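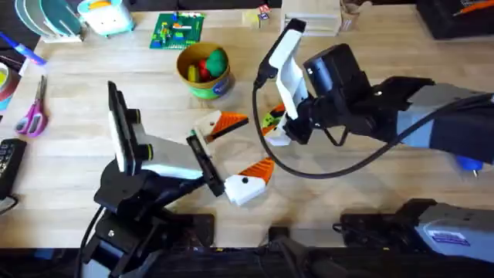
Has the new bench at Antwi taken anyone's job? Nobody has been laid off so far, but two people who left the returns room last year haven't been replaced, and those still there are doing a different day's work from the one they signed up for.

I had asked Dzifa Arthur that before I had my coat off. She has worked in returns at Antwi's Geltside site for six years, most of them at a table with a tape gun and a heap of other people's unwanted household goods. Toys, kitchen things, stationery, whatever the shops send back. She used to check each piece, put sets together again and send them on for resale. Since February a part of that has been given to a pair of robot arms, and she has been given the arms.

"They said I'd be a cell lead," she told me. "I looked at the form and the money was the same. So I asked what a cell lead does and they said, well, you look after the cell."

Looking after the cell means laying things out, starting a run, watching, stopping it when it goes wrong, and writing down why. The last part takes up more of the day than she was told it would. There is a list of reasons to pick from on a tablet, and she says the thing that went wrong is quite often missing from the list. "Then you put 'other'. I've put a lot of 'other'. I did ask who reads it."

Who does read it? I put this to Ekow Fiadzo, the operations manager, in his office upstairs. He said the notes go to Grulata, the firm that supplied the system, and that they are used to make it better. When I asked whether Arthur and the rest of the shift ever see what comes of them, he said there was a monthly call. Were the shift on the call? "Not at the moment, no. We've talked about that."

Fiadzo is a friendly man and he answered everything I asked, which I can't say of every manager I have met in this line of writing. He believes in the project. His case is that small, fiddly handling is hard on hands and shoulders, that he can't find people in Tavstead who want to do it for long, and that a machine that does the dull part leaves the interesting part for the staff. I asked him what the interesting part was. He thought for a bit and said "exceptions".

Back downstairs I asked Arthur about exceptions.

"An exception is when it drops something," she said.

To be fair to the arms, they do more than I expected. I watched several runs and the pair of them can pass a small item from one side to the other without much fuss, which I had been told to look out for as the difficult bit. What struck me was the waiting. A person picks a thing up while looking at the next one. Arthur did this without noticing while she was laying out the table and talking to me over her shoulder. The arms went up to a thing, paused, and only then made up their minds.

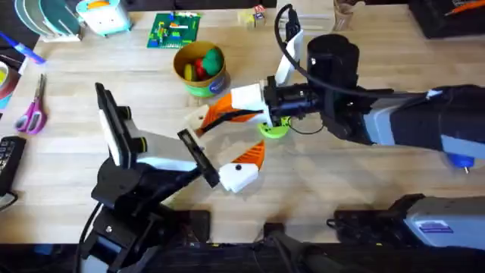

I asked how long it takes people to get used to that, and it was Simone Batista who answered, from the table behind us. He has been sorting for twenty years, four of them here, and he still works entirely by hand.

"You don't get used to it. You want to reach in. That's the first thing they train you on, not reaching in." He said he found it more tiring to stand and watch than to do the job, and that he had told them so when he tried the cell for a few weeks in the spring. He then asked to go back to his own table and they let him. Would they let the next person? He shrugged. "Depends how many tables are left, doesn't it."

There were six hand tables when he started and there are three now. Fiadzo had told me the room was rearranged for safety reasons, to give the cell enough floor, and I have no cause to doubt it. I only note that the floor came from somewhere.

I wanted to know about speed, and that turned out to be the hardest thing to get anyone to talk about. Fiadzo said it was too early to compare like with like. The supplier's brochure, which he kindly lent me, has a page headed Throughput with a picture of a rising arrow and no scale on it. Arthur's view was shorter. "If it was quicker than Simone they'd have told you by now."

Augustina Akpalu, the union rep for the site, was less interested in speed than in the grading. She has no quarrel with the machines being there. "I'm not going to stand in the door," she said. "But if you take someone who knows how to tell a good return from a bad one and you have them teach that to a system, day in, day out, then that's training work. Training work has a rate. It's in our agreement and it has been for years." She has asked for the cell lead role to be looked at again. The company has said it will do so after the trial period, and she has asked when the trial period ends. She was still waiting for a date when we spoke.

I asked Fiadzo for the date too. He said it would depend on results.

There are people at Antwi who like the change, and I was pleased to meet one. Adom Amegashie joined straight from college and runs the cell on the late shift. He likes working out why a run failed, and he has started a notebook of his own because, like Arthur, he found the tablet too blunt. He showed me a few pages – little drawings of how an object was lying when the gripper missed it, with arrows. It is careful, clever work, and I asked if the supplier had seen it.

"They took photos of it when they came," he said. "They were really keen."

Had they said anything about paying him for it, or putting his name to anything? He laughed, and said it hadn't crossed his mind to ask. Then he asked me whether I thought he should. I said I'd have a word with Augustina Akpalu if I were him, and he wrote her name down at the back of the notebook before he went to start the next run.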